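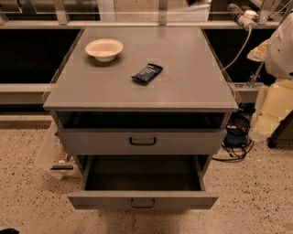

3.2 Aufbau und Instandhaltung der Zelle

Abb. 4: Arbeitsbereich mit dem Zweischubladenschrank, Blick von oben. Die untere Schublade ist geöffnet und leer, auf der Deckplatte liegen eine Schale und ein verpackter Riegel oder Beutel.

Alle Versuche wurden in einer einzigen Zelle am Standort Morndale durchgeführt. Die Zelle besteht aus dem mobilen Manipulator, einem grauen Schrank mit zwei Schubladen und einem wechselnden Satz kleiner Gegenstände. Der Schrank steht frei auf dem Terrazzoboden. Seine Deckplatte ragt auf beiden Seiten etwas über den Korpus hinaus und dient als Ablagefläche für die Objekte (Abb. 4). Beide Schubladen tragen einen schwarzen U-förmigen Griff, der mittig an der Oberkante der Front sitzt. Für die Greifplanung genügt deshalb ein gemeinsames Griffmodell, das lediglich in der Höhe verschoben wird.

Die Lage des Schranks wird vor jeder Versuchsreihe neu eingemessen. Dazu fährt der Manipulator drei Punkte an der Vorderkante der Deckplatte an, und die Steuerung Aguiar berechnet daraus Position und Drehung gegenüber der Basis. Liegt die Abweichung zum letzten gespeicherten Wert über 3 mm, wird der Schrank von Hand nachgerückt und die Messung wiederholt. In der ersten Phase hatten wir auf diesen Schritt verzichtet. Der Schrank wanderte jedoch beim wiederholten Öffnen der unteren Schublade langsam nach vorn, bis der Greifer den Griff nur noch mit den Fingerspitzen fasste.

Zu Beginn jedes Durchgangs wird ein Ausgangszustand hergestellt. Er legt fest, welche Schublade wie weit offen steht und welche Gegenstände auf der Deckplatte liegen. In der Konfiguration aus Abb. 4 ist die untere Schublade ganz ausgezogen, die obere steht nur leicht vor. Die kleine cremefarbene Schale befindet sich links hinten, der dunkelblaue Riegel oder Beutel schräg in der Nähe der Vorderkante. Flexible Verpackungen verlieren mit der Zeit ihre Form und werden nach 15 Durchgängen ausgetauscht. Die Schale bleibt über die gesamte Reihe dieselbe.

Die Schubladenführungen sind das Bauteil mit dem höchsten Verschleiß. Im Dauerbetrieb stieg die benötigte Zugkraft auf bis zu 21 N, und die Kraftüberwachung brach das Öffnen wiederholt ab. Seither werden die Führungen nach jeder Versuchsreihe trocken gereinigt und in größeren Abständen mit dem Gleitmittel Plundard behandelt. Ein vollständiger Wechsel wurde nach etwa 3.000 Öffnungszyklen nötig. Die Ersatzführungen stammen von Vurville und haben denselben Auszug, sodass die gespeicherten Bahnen weiterverwendet werden konnten. Nur der Endpunkt der Schließbewegung musste neu angelernt werden.

Zur Instandhaltung gehört auch die Kabelführung. Rechts neben dem Schrank liegen mehrere schwarze Leitungen auf dem Boden, am Sims dahinter ist eine weiße Steckdosenleiste montiert. Der Bereich rechts vom Korpus ist in der Fahrplanung als Sperrzone hinterlegt — die Basis nähert sich dem Schrank ausschließlich von vorn. Nach jedem Umbau wird die Sperrzone mit der tatsächlichen Lage der Leitungen verglichen und bei Bedarf vergrößert.

Die Reflexionen auf der matten Deckplatte wechselten im Tagesverlauf und verfälschten zeitweise die Segmentierung heller Objekte. Die Belichtungszeit der Kopfkamera ist daher fest eingestellt, der Weißabgleich erfolgt einmalig vor der ersten Aufnahme einer Reihe. Die verwendeten Werte sind zusammen mit den Einmessdaten im Protokoll der jeweiligen Reihe abgelegt.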